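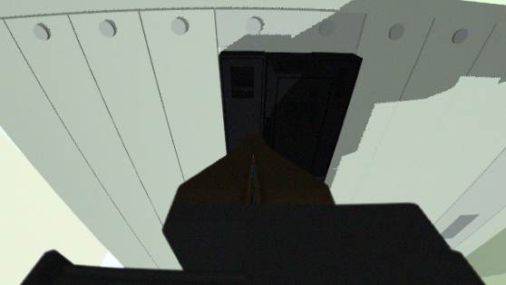 We use cookies to keep this site running and to count visits. Accept all / Settings

Wevance Project: Minutes of the Simulation Working Group
Posted in March by Griet Van Hecke

Present: Maarten Hendriks (chair), Willy Segers, Wim Verstraete, Geert De Smet, Griet Van Hecke (minutes)
Apologies: the Jamerell team, who sent written comments

The meeting opened at 10:15 in the upstairs room at Nultport.

1. Minutes of the last meeting
Approved with one change. Under item 4, "arm speed" should read "finger speed."

2. State of the training set
Willy gave the numbers. The simulated set now holds 3,108 episodes. After removing the ones where the physics engine reported a fault, 3,000 are left, and those are the ones used for everything under item 3. Episodes are stored with the wrist view, the fixed view and the joint readings. Geert asked if the faulty episodes had been deleted. Willy said they are in a separate folder and will stay there until the report is done.

3. Wrist view versus fixed view
Wim presented the comparison. He trained the same policy three times: on the wrist view alone, on the fixed view alone, and on both. Each policy then got 30 trials with room layouts it had not been trained on. The policy with both views completed 27 of them. The single-view policies both did worse, and they failed in different ways. With the fixed view alone, the arm got to the right area and then closed the fingers too early or too far to one side. With the wrist view alone, the last few centimeters were good but the arm often set off in the wrong direction.

Wim went through the wrist recordings. When the gripper points at plain panels, very little in the view changes as the arm moves, and the policy drifts. Colored discs on a dark background give it much more to go on, even when a fingertip covers part of one.

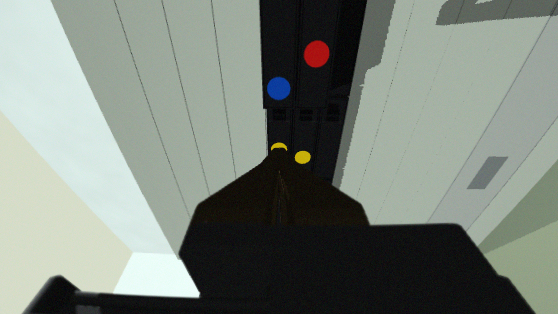

Geert wondered whether the policy was learning the discs and nothing else, in which case the 27 would say little about other objects. He would like to see the same trials with the colors shuffled, and again with all discs in gray. Wim agreed that this had not been tested. It will be run before any number goes into the report.

There was some talk about shadows. The renderer draws shadow edges as coarse steps, and Willy thinks the policy may treat these as real edges. Maarten asked for one run with shadows turned off, with no other setting changed.

4. Fixed view and the shelf task
Griet reported on the shelf task. The arm stands on the green table beside the white open shelving unit and has to reach in past the upright. Most failures come from the wrist: the policy lines up the fingers with the post when it should be going around it. She proposes adding a penalty for contact with the uprights and starting part of the episodes from a folded pose close to the unit. 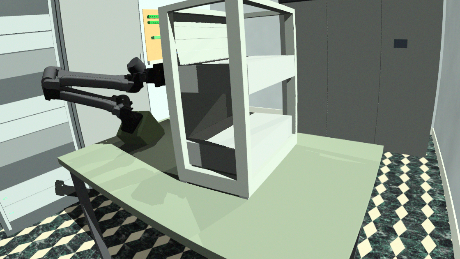 A contact penalty on its own tends to make the arm timid, according to the written comments from Jamerell, and it may stop short of the shelf and wait there until the time limit. They suggest a small penalty at first, raised in steps. Griet will try both versions. Maarten asked that time-outs be logged separately from collisions, which the current script does not do.

Wim asked whether the floor and cabinet textures should be varied too. Left open. Willy will check how long the rendering would take.

5. Computing time
The Boersma cluster is closed for maintenance on Friday. Jobs still running on Friday morning will be stopped and have to be restarted by hand.

6. Actions
Wim: shuffled-color and gray-disc trials
Willy: run without shadows; estimate for varied textures
Griet: contact penalty, fixed and stepped; split the log
Geert: first draft of the methods section, without results

7. Any other business
The door code for the upstairs room has changed. Ask Maarten.

Closed at 11:40.

Related items
Wevance: how episodes are named and stored
Minutes of the Simulation Working Group, February
Booking time on the Boersma cluster
Notes on randomizing room layouts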